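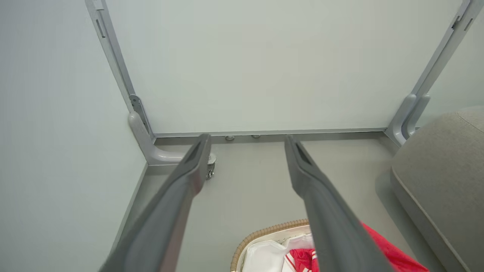

Shift changes covered by this release

Estside laundry floor, Leteo cell. Wrist view, two-finger gripper, textiles and a woven basket. Episodes run 30 seconds at 25 frames per second.

Staffing notes

Before the cell, two attendants sorted and carried by hand for the full shift. One now handles exceptions and restocking; the other moved to mending. Hours are unchanged. Attendants can stop the arm at any time and do not have to log a reason.

Known gaps

No night shift. Operator comments are kept in a separate file, notes_pletier.txt, and are not aligned to episodes.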